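The notes nobody reads aloud, and why I love them

I finally did it. I got through the whole Vetutach file, all 612 pages, and I have so much to tell you that I'm going to have to be strict with myself.

For anyone new: the Vetutach is a river, not a very big one, and for a stretch it is also an international border. When two governments share a river, they have to write to each other, constantly, about everything. Gravel. Stray cattle. A ferry that ran late. The letters are called diplomatic notes, and they begin in the same wonderfully stiff way every time, with the Ministry presenting its compliments to the Embassy and having the honor to inform it that somebody's cow is on the wrong side.

I read mine at the Lightfoot archive, in the back room with the good lamps. They bring out one folder at a time and you can't have the next until the first goes back, so I drank a lot of terrible coffee in the hallway.

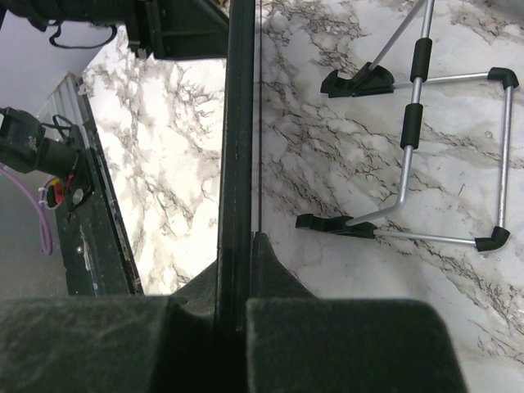
The whole argument starts with one sentence in the old treaty, which puts the border in the "main channel" of the river. Lovely! Except that above the town of Porner the river doesn't have a main channel, it has a tangle of little ones, and they move. I've gone through the survey sheets until my eyes hurt and they look an awful lot like those fine dark veins branching across the white marble pattern, with gray clouding where the surveyor wasn't sure. Now pick one and tell me which country you're in. Both ministries did pick one, naturally, and they picked different ones, and then they exchanged notes over it for 27 years.

What I didn't expect was how polite it stays. Even the angriest letter in the file (it concerns a customs shed, and I'll come back to it in another post because it deserves one) closes by renewing the assurances of the Ministry's highest consideration. You learn to hear the temperature in tiny changes. When "regrets" becomes "deeply regrets," someone is furious. When "highest consideration" slips to "high consideration," somebody's lawyer is already on a train. I actually gasped when I spotted that one, and the man at the next desk looked over. 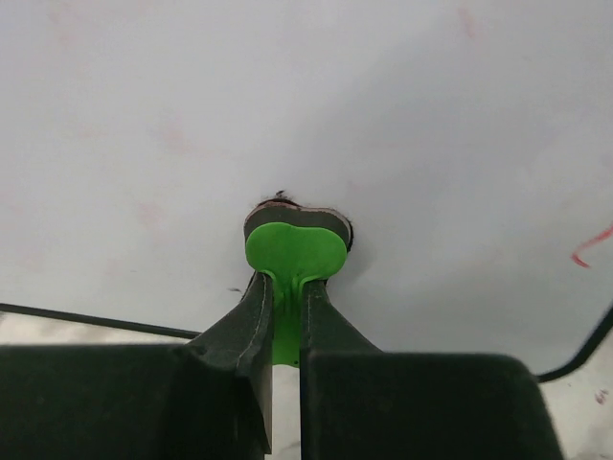 Aravind Bhat
September 2025

So, the Senutum. I've been dying to get to it. The Senutum was the Porner ferry, flat-bottomed and slow, and she made the crossing 10 times a day carrying farmers, schoolteachers, milk and mail. When the two sides fell out over the channel, neither would admit that the landing stage was in the other's territory, and neither wanted to be the one to stop the boat. They came up with something beautiful. For the purposes of the Senutum, and only for her, the border was agreed to be wherever the boat was. I read the clause three times. A traveler left one country by stepping aboard and entered the other by stepping off, and in between she was simply on the ferry. It's a single paragraph in an annex, and people lived by it!

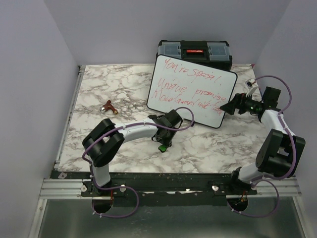

The final agreement came with a map, folded in four, and I spent most of an afternoon on it. I had it upside down at first. The draftsman ran his sheet along the line of the valley and let north fall where it liked, so the grid sits inside the paper much like that whiteboard with its thin black frame, turned clockwise so the top edge slopes down toward the right. Once I tilted my head the thing made sense. The border no longer follows the water at all. It runs straight from marker to marker, 50 of them, and the river can wander as much as it wants. Both sides gave up some pasture and both told their own newspapers they had won.

I asked the archive if the markers are still standing and was told that most are, some in people's gardens. I'm planning to walk the Porner stretch as soon as I can get decent boots, and yes, there will be a very long post.

A couple of you wrote after my last entry, and one message has had me back in my notebooks all week.
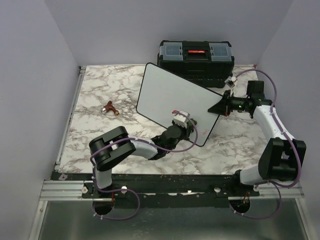
A reader wants to know who settled things when the straight line cut through a farm, and whether the family got to choose a side. They did, sort of. The annex gave each household one year to declare, and those who declared nothing kept the citizenship they had and got a crossing card for their own fields. The card could be used from dawn to dusk, with livestock, and it passed to the children. I haven't found out when the last one was issued. The register should be in the second half of the Porner boxes, and I've put in my request slip for those.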